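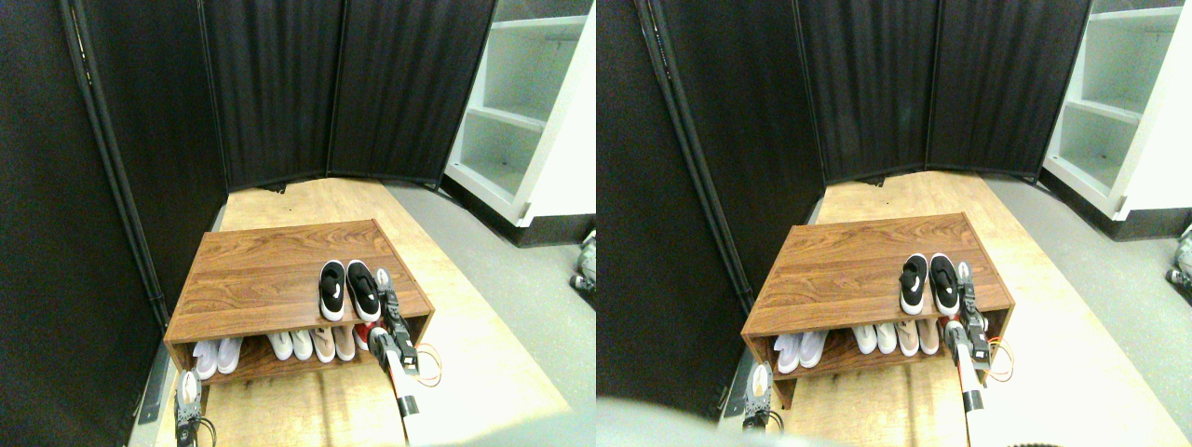

Shoe rack task, both arms at the front. Left one is at the white shoe, right one is over by the red.

March, 4:40 pm

Teleop on the shoe rack again. Prys drove, I kept the log and made unhelpful noises. Goal for the week is still 370 usable demos. We are at 80, if you're generous with "usable," and Tegwen isn't.

Main trouble is the left arm. Prys can bring the gripper to a shoe at the front corner without much fuss, but the wrist wants to roll outward as soon as he closes the fingers. On the leader arm it feels like arguing with a shopping cart. I dropped the wrist gain by 3 percent and he said it was better, in the tone people use for hospital food.

Episode 601 is the one to look at if you want to see it going well (numbering carries on from the Pritport runs, so don't get excited). Slow approach, one grasp, no second thoughts. Most of the others have a long pause in the middle where the operator is thinking. The policy will learn the thinking pose beautifully and none of the thoughts.

Pinkish flats: low sides, hardly anything to pinch. Prys goes in from the toe, Yao goes in from the heel. Pick one, please. I'd vote heel but I'm not the one driving.

Orange cable on the right wrist needs another clip. It loops out wide next to the end of the rack and I don't like it there when the arm reaches low.

Tegwen wants the partitions left exactly where they are until the set is finished. Tape marks are on the floor plan in the Kirbridge folder.

To do:
- trim pauses over two seconds, keep the originals
- ask Tomus for the softer finger pads, again
- redo camera calibration before the first run tomorrow
- Yao on the leader arms in the morning, Prys to rest his elbow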